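About us

Vusent is a small school of English and everyday skills for adults who have come to live in Ikbridge. We started with 6 students in one room above a bakery, and now we have our own floor in the old post office on Iyamu Road. Many of our teachers learned English as adults themselves, and some of us still check the spelling of certain words every time. We think this is a good thing in a teacher.

How we began

The first classes were in April, and they were meant to last until the summer holiday. The plan was simple: two evenings every week, one textbook, one kettle. Already in the second week the students began to bring other papers with them. There were letters from the dentist, a parking ticket, a rental agreement, a note from the nursery about head lice. The textbook had a chapter about a trip to the theatre. We closed it and we read the letters.

From this we got our way of teaching. We do grammar, and we do it seriously, but it comes after the need. If a student must call the landlord about the boiler, then this is the week for polite requests. If there is a school meeting, we practise how to ask a question when everybody is speaking fast.

What we teach

Our main course is called English at Home. It takes 12 weeks and it goes through the rooms and duties of a normal household: the kitchen, the bathroom, the post, the bills, the neighbours, the rubbish and recycling. Each unit has a part for speaking, a part for reading and a part for writing short messages. At the end of a unit the student takes home a small booklet with the words, and on the last page there is space to write them in the first language.

The laundry unit is one of the most loved, and it is also more difficult than people expect. English has many words here which look easy and are not. You do the washing, but you also do the washing-up, and these happen in different places. Clothes can shrink, fade, or run. A programme can be a thing on television or a thing on a dial. We spend one whole evening on care labels and one on the telephone call to a repair company.

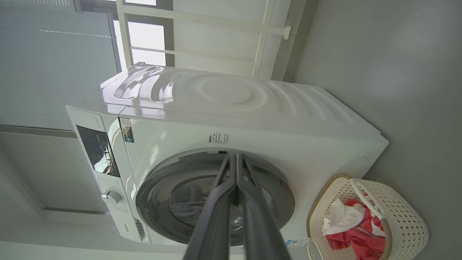 Unit 4, Laundry: dial, display, programme, door.

After the laundry unit comes the unit about neighbours, and this order was chosen by our students. They told us that many first conversations in the building are about noise, and that much of the noise comes from machines at a late hour. So we learn how to apologise, how to complain in a kind way and how to write a note for the stairs which doesn't sound angry. British notes are very polite and sometimes very angry at the same time – it takes practice to read them.

We have also a shorter course, English for the Phone, for students who read well but are afraid of calls. The groups there are small. Students sit back to back, so that they can't use hands and faces to help. In the beginning everybody hates this exercise. Later they ask for it.

Who comes to us

Our students are cooks, drivers, nurses waiting for their papers, grandparents who look after grandchildren, and people who have been in Ikbridge for 16 years and never had time for a course. You don't need a certificate to join. You don't need to write well in your own language either; tell us at the first meeting and we will find the right group.

Children are welcome in the afternoon groups. There is a corner with a carpet and picture cards, and the older ones often help their parents with the pronunciation, more strictly than we do.

How a lesson looks

A lesson is 2 hours with a break in the middle. In the first part we look at the new words, always with real things or with pictures, because a translation alone is soon forgotten. We say where things are and what they do: inside, on the bottom, through the glass, next to the door. Prepositions are small and they cause a lot of trouble, so we meet them in every unit.
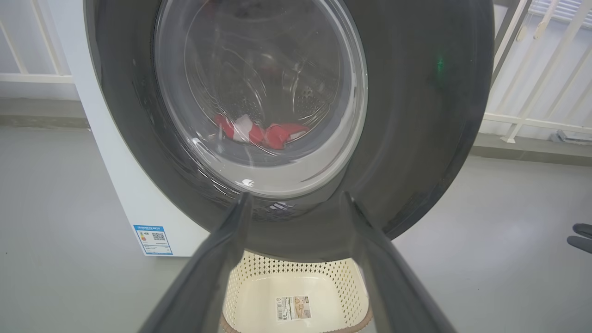 Unit 4, Laundry: "The door is open. The red and white cloth is inside the drum."

The second part is for talking. The teacher speaks as little as possible and corrects afterwards, from notes. Mistakes which don't disturb the meaning we often leave for another day.

Our materials

The booklets are written by our own teachers and printed by Sornirex, a print shop on the same street. We correct them each summer with the remarks of the students. If you teach in another town and would like to use them, write to us. We ask only for the price of printing and for your honest opinion.

Fees and places

The courses are paid according to income, and there is always a number of free places. Please ask about them without shame, it is a normal question here. The next registration evening is on August 11, 2024, from six o'clock, on the first floor. Bring a pen and, if you like, a letter you don't understand. The lift is working again, and the entrance without steps is at the side, next to the bicycle stands.

You can also write to the office in any language. We may need a day or two to find the person who can read it, but you will get an answer.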